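Notebook, December – equipment plan for the second arm bench 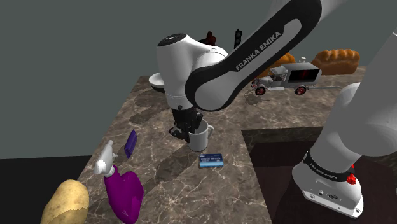
Sim counter, Franka arm with the gripper at the mug.

Started on the budget sheet today. We have to say by the end of the month what we want to buy and in what order, and I would like the sim work to decide at least part of it.

Arm first. Prothero can quote the same model we use in the sim. I would stay with it. Everyone here knows it, and the control code carries over. Lead time is the open question. Asked, no answer by 4:30.

Fingers. The stock pair is fine for the mug, where one finger goes down inside the rim. I am less sure about spray bottles lying on their side, or a big potato. Norkano sells longer fingers with soft pads, 100 a pair. Put down 2 pairs. If we end up using only one pair, the other is a spare.

Mounting. In the sim the base sits on a lower surface next to the counter. Our real bench is all one height, so either we build a step or we raise the work top. Skikach quoted 3253 for a two-level bench with a steel plate under the base. That seems high to me. I want a second price from Stukongate before we commit, and a price for the plate alone. The shop could probably do the rest.

Things to handle. Cheap, but they need a line of their own or they never get bought. Plain white mug, small flat boxes, a bowl, spray bottle, a toy truck with spoked wheels if we can find one. Bread is a problem for real tests – it goes stale and sheds crumbs into everything. Look for foam loaves.

Worktop. The sim uses veined marble. I don't want to pay for stone. A printed sheet under clear film should do for the camera tests, and we can swap it when it gets scratched.

Not in the plan yet: e-stop for the new bench, cable tray, spare power supply, shipping. Shipping was more than we allowed last time, so get it in writing.

Order as it stands: arm, bench, fingers, objects. If the money is cut, the bench drops to plate only and we raise the work top ourselves.

To do: chase Prothero on lead time, send the bench drawing to Stukongate, measure the door.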